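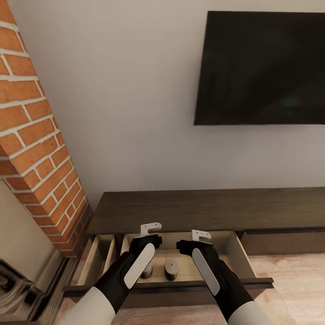

Can a robot tidy a living room yet? In simulation it can do parts of the job, at a pace and error rate few households would accept.

The Mollunis benchmark, released in September, breaks housework into short tasks: open a drawer, take something out, put a lid back, close up. Each is scored pass or fail by the simulator. Brondau, a small software firm that sells control policies to appliance makers, ran 744 trials of the drawer set with a two-armed model and passed 523. Most failures came at the grasp. Small cylinders on a drawer floor leave little room for a gripper between the object and the side wall, and an approach angle that clears the drawer front may be wrong for the pickup.

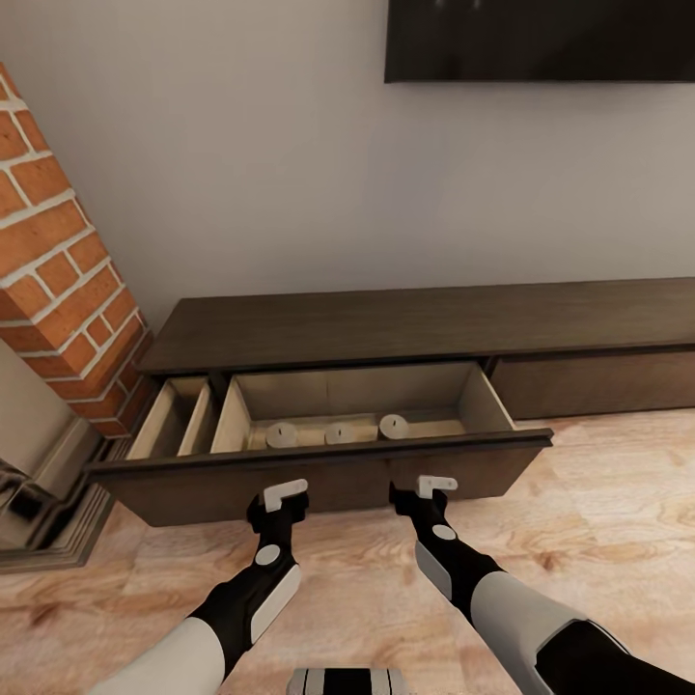
Two simulated arms at an open console drawer with three small white objects inside.

Storage furniture is hard for a dull reason. The drawer moves when it is bumped, so the arm's map of the space goes out of date in mid-task. Brondau's controller takes a new position estimate after every contact — a fix that costs time on each cycle.

Lids are a separate problem. A wide one can be held at the rim with the fingers on opposite sides, or by the knob with a narrower grip. The rim hold resists tilt better but needs clearance all around. Brondau leaves the choice to the policy, and 314 of its lid trials used the rim.
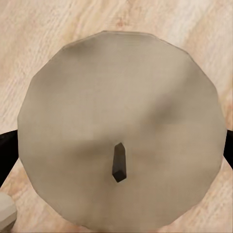 From simulation to the shop floor

Lockwood, which packs kitchenware at its Fumadgate plant, has tested the same controller on real arms. It kept the lid task and dropped the drawers. Friction in a real slide varies from unit to unit, and the simulated slides were all alike.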